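双臂小工作台的收纳与布线:几条自家攒下来的经验

2021年10月31日 文/Kavinda Kumarasinghe

上个月把台子从卧室角落搬进了Bloxham合用工坊,来串门的朋友一多,问的问题也就多了起来:框架怎么搭,线怎么走,工具往哪儿放才不会被胳膊扫到地上去。我一个一个回,回到后来自己都觉得啰嗦,索性泡壶茶,坐下来慢慢写一篇。写得有点散,您多担待,挑用得上的看就好。

先说框架。铝型材真是个好东西,锯好了、角件一拧就成形,往后想加一根横梁、挪一个立柱,松几颗螺丝的事。我第一版用的是旧书架改的木框,两条臂一起动的时候整个架子跟着晃,拧个小螺丝能拧出一身汗来。换成铝型材以后踏实多了。前面那根横杆要选粗一点的,两条臂的底座都固定在上面,力气全压在那儿,省这点钱不划算。我那一批料是从Pakard买的,连角件带螺栓一共2,198元,比预算的2,000元超了一点点,超出来的多半是角件,买的时候请多算几个,总会不够的。

装底座有个小窍门:先别拧死。把安装板搁在横杆上,用手推着臂慢慢走一圈,看看肘部会不会碰到边框,腕子能不能够到最里面的角落,位置满意了再一颗一颗对角上紧。过一个星期再回来紧一遍,振动会让螺丝松,这个我是吃过亏的。

墙面我贴了壁纸。Wayne Ackroyd头一回见到笑了我半天,说一个干活的地方弄得像幼儿园。可是您想,一天在这儿坐好几个钟头,对着光秃秃的板子多闷呀!贴之前把板面擦干净,从中间往两边刮,气泡用针扎一下再压平。接缝尽量留在转角里,那里不显眼,也不容易被东西蹭起边来。

接着说收纳。台面就这么大,能上墙的就上墙,能挂起来的就挂起来。套筒和批头这类小零件,我放进铁丝网篮,吊在横梁上,抬手就拿得到,臂从底下过也碰不着。透明的亚克力敞口盒固定在侧壁上,装包装袋之类轻的东西,隔着盒子就能看见里面有什么。重的一律靠后墙放,工具箱、塑料提箱都是这样,前面尽量让给两条臂。

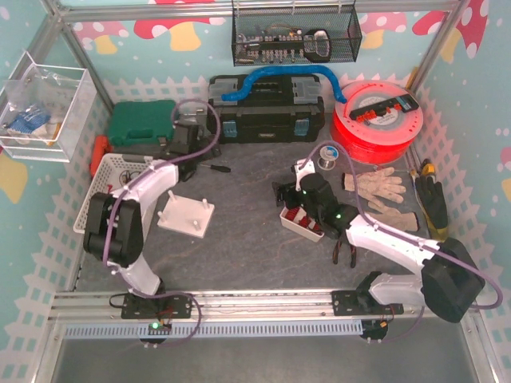
两条臂都装在前横杆上,大件靠后,手套和焊锡丝在右手边。

小托盘是我特别想推荐的一样。拆下来的零碎随手往台面上一放,过一会儿准找不着,尤其是深灰色的台面,黑螺丝掉上去就跟隐身了似的。浅色的小盘子、小篮子多备几个,拆一个部件用一个,装回去了再腾出来。我还有个习惯,盘子里塞张小纸条,写上是从哪儿拆的,隔天接着干也不糊涂。

布线这一节要多说几句,问得最多的就是它。线要跟着臂走,每过一个关节都得留出一段余量,弯成一个松松的弧。余量留多少呢?把关节转到最极端的位置,线还能轻轻晃动,就算够了。扎带别勒太紧,勒出印子来,里头的芯线迟早要断。我给自己定的规矩是每个关节检查3遍:伸直看一遍,弯到底看一遍,再扭着看一遍。听着麻烦,做起来也就一杯茶的工夫。

线的颜色也可以讲究一下。选一种跟臂身、跟台面都不一样的颜色,亮一点也没关系,哪里缠住了、哪里被夹着了,远远一眼就瞧得出来。多出来的线从前横杆底下绕走,别堆在台面上,夹爪很容易把它当成东西勾起来。

焊接的时候,焊锡丝立着放,取用方便,也不会乱滚。烙铁请务必放在臂够不到的地方,用完了拔插头,这一条没有商量。钳子和螺丝刀用完顺手归位,哪怕您觉得五分钟以后还要用。

手套我备了不同的几副。针织的搬型材、拿毛边件时戴,锯口那种小毛刺扎进手指头里,疼上两天都挑不出来。只是有一样,臂通着电、正在走动作的时候,宽松的手套就别戴着往里伸了,先停下来,再伸手。急停开关要装在左手右手都拍得到的地方,家里有孩子的,人离开时把总电源也关掉。

清洁倒是简单。每次收工拿软毛刷把台面扫一遍,横杆的槽里最爱积铝屑,用旧牙刷蘸一点点酒精刷出来就好。关节缝里不要用压缩空气猛吹,灰会越吹越深。润滑脂我用的是Cluneck的小管装,挤米粒大小足够了,抹多了反而粘灰。

最后啰嗦一句电源。两条臂不要挤在同一个便宜插排上,我当初图省事,结果一起启动就掉电,查了两个晚上才查明白。现在一臂一个电源,开关上贴了“左”“右”两个字,再没出过岔子。

Wayne正在给他自己那台画图纸,打算用Brornunora的夹具,说11月能搭起来。等他装好了,我去帮他理线,到时候有什么新办法再补在这篇后面。

最后更新:第224号台位笔记,补写了电源一节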